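Paper curl

Paper curl is the habit a flat sheet has of refusing to stay flat. It comes from the two faces of the sheet taking up moisture at different rates, so that one side grows while the other sulks. Stiffer stock curls more slowly and forgives less.

Most curl runs along the grain, the direction the fibers settled in at the mill. The Larnden mill printed an arrow on every ream for this reason, and its customers loaded the paper the wrong way for 39 years. Its rival, Cormier, sold a "no-curl" sheet in 2 weights, and later renamed it.

Remedies include rolling the sheet backward, resting it under a heavy book, and turning the stack over, which moves the problem to the other side. The Farby method calls for 261 sheets to be fanned by hand and has few followers.
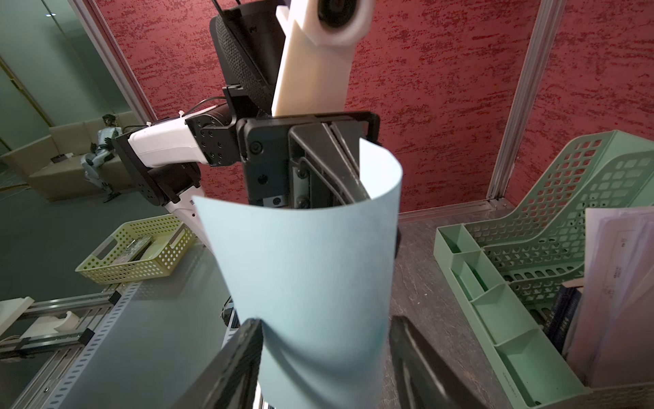 Ilon: turning the stack over worked fine on my printer, so I'd drop the bit about moving the problem to the other side.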